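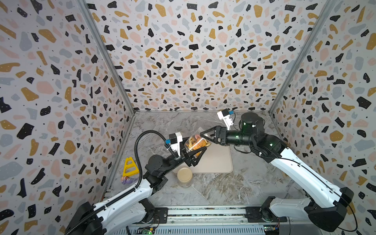

Je m'attendais à un hangar avec des chariots qui bipent et je me suis retrouvée dans un couloir de bureaux, chaussons en plastique aux pieds, derrière une dame qui marchait beaucoup trop vite pour moi. Ornthorpe ouvrait ses portes pour la journée, j'avais réservé en janvier (il ne restait que le créneau du matin, celui qui oblige à prendre le premier train), et j'y suis allée le 3 mars 2024 avec mon beau-frère Renzo Fontana, qui répare des machines à café et qui a des avis sur tous les moteurs du monde.

La dame pressée, c'était Roswitha Ruppert, responsable de la collecte. La collecte, c'est leur mot pour tout ce qu'on a vu ce jour-là : on ne programme pas les gestes, on les montre. Quelqu'un pilote les deux bras à distance, fait la tâche, on garde l'enregistrement, et on recommence. Encore. Et encore ! Pour une seule tâche, il leur faut 800 essais avant de lancer un premier apprentissage, et l'équipe en est à plus de 4000 toutes tâches confondues depuis l'ouverture du labo.

Les postes sont des espèces de cabines tapissées d'un motif terrazzo, noir, moutarde, rose pâle – j'aurais volontiers pris le même papier pour ma salle de bains. Le plan de travail est en marbre, ou d'aspect marbre, je n'ai pas osé toucher. Chaque bras a une caméra au poignet, et Renzo a tout de suite voulu savoir comment on évitait que les câbles se prennent dans les articulations. Réponse de Roswitha : on fait attention, et on a un carton de câbles de rechange.

Celui devant lequel on est restés le plus longtemps travaillait sur un sachet transparent de biscuits apéritif, avec des sortes de bretzels, des crackers et des anneaux. Les deux pinces le tenaient en l'air au-dessus d'un plateau beige. Ça a l'air bête, dit comme ça. Sauf qu'un sachet, ça se plisse, ça brille, ça change de forme dès qu'on le serre, et la caméra voit les biscuits à travers le plastique. Un cube en bois, à côté, c'est des vacances. J'ai aussi repéré un pot à couvercle brun clair, un support jaune en forme de A et, au pied, une petite figurine violette. Il paraît qu'on change souvent les objets qui traînent autour, pour que le système n'apprenne pas le décor par cœur.

La personne aux commandes s'appelait Friederike Nolte, étudiante, trois demi-journées par semaine. Elle m'a raconté que les essais ratés ne partent pas à la poubelle : on les étiquette à part, et ceux où l'on rattrape une mauvaise prise sont même très demandés. Le plus dur, selon elle, c'est de ne pas aller trop vite en fin de séance. Les gestes deviennent paresseux et ça se voit ensuite dans les données.

Après, café dans la petite salle du fond, exposé un peu long de Hartmut Janssen sur l'annotation (j'ai décroché aux courbes, Renzo non), puis les questions. Un monsieur a demandé quand le robot ferait ses courses. Janssen a parlé d'autre chose.

Côté pratique : navette depuis la gare de Hostham, entrée gratuite sur inscription, pas de vestiaire, donc évitez le gros manteau. Prochaine visite en mai, les places partent vite.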